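Sat 25 January

The arm in my garage finally has a proper practice world - and it only took me 46 evenings! For anyone who missed the last newsletter, I'm building a small gripper arm I've named Onu out of secondhand parts from the swap shelf at Plidenbridge, and I was sick of it dropping things on the concrete. So now most of the dropping happens in simulation, where it's free.
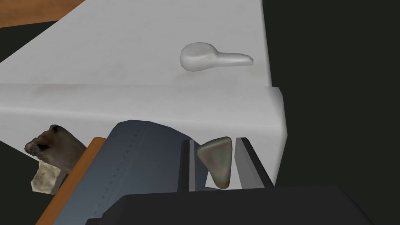 Friction is what I've been fighting with all month. My first grip settings came straight from Takumi Tanabe's old Elutano build (thank you, Takumi!), and they were great on blocks and hopeless on anything rounded. I swapped in lumpier stuff, and the mottled stone between the fingers is the one I keep coming back to, with that blunt point at the bottom. The white spoon-shaped thing up on top of the slab is on my list too, but I'm scared of that skinny handle.

I'm up to 3,973 runs now, most of them overnight while the old desktop hums away next to the water heater. I changed the finger angle 4 times and ended up almost back where I started, which my wife finds very funny.

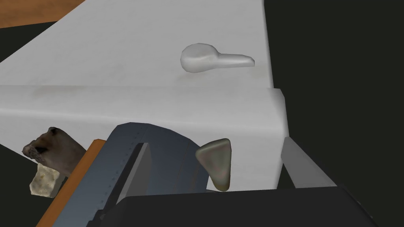

Next job is the real finger pads. I've ordered 20 little rubber sheets from Alier in two thicknesses, and if they grip the way I hope, I'll bring Onu to the open bench night in March. Come say hi - and bring me your weirdest rocks!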